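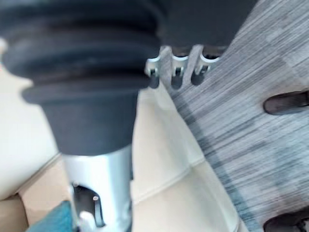

I finished sorting the PC Engine shelf last week, so the next job was the box of Mega Drive games that has been sitting under the stairs since August. Most of them are loose cartridges. A few have manuals. What I wanted to write about is the continue screen, because I played through a lot of them back to back and it's the part I kept noticing.

A continue screen has one job, which is to get another coin out of you. On a home console there is no coin, so the people doing the conversion had to decide what it was for. Some of them clearly didn't think about it at all. You get the same countdown from ten, the same worried music, and then you press Start and carry on exactly where you were. Others gave you 5 credits and sent you back to the beginning of the stage, and a few hid the number of credits in the options menu so you could set it yourself.
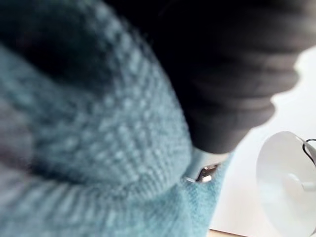 Teal knit, close up

Radomir Kolev, who I used to swap games with by mail, always set it to the lowest number on principle. I always set it to the highest. We argued about this for years, and I still think I was right. I paid for the cartridge and I'd like to see the last level of it.

The one that got me thinking was Drullivix, a side-scrolling shooter that I don't believe many people outside of the import crowd bothered with. The arcade version shows your pilot slumped over the controls while the numbers tick down. On the home version the pilot is gone and you just get the numbers on a black background. I assumed it was a memory problem, but the attract mode has a bigger picture than that in it, so there must have been room. Chathurika Miah has the board and ran it for me over a video call one evening, and the pilot is only two frames of animation anyway.
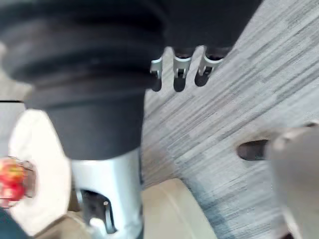

Retro Gaming

Corkari went the other way. It's a platform game and never had an arcade release, but it has a full arcade-style countdown, with a voice. The voice is terrible. It says each number in a different tone, as if it were recorded over several afternoons, and "four" is much louder than the rest. I turned the TV down for it every time.

It does at least keep your score if you continue, which most of them don't. My best on Corkari is 2000 points short of the top spot on the default table, and I've used every credit to get there - so I don't count it as much of an achievement. Arben Papadopoulos claims to have cleared it on one credit. He has also claimed this about other games.
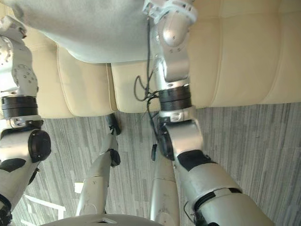 Anyway, I made a list as I went. Out of the cartridges I've tried so far, the ones that send you back to the start of the stage are the ones I quit soonest, and the ones that drop you straight back in are the ones I finished. I don't think I enjoyed the finished ones any more for it. Drullivix I gave up on at stage 5, and I've thought about it more than anything else in the box.

Next up is the Saturn stuff, once I find the right video cable. If anyone has a spare manual for Corkari, mine is missing the middle pages and I'd be glad to trade for it.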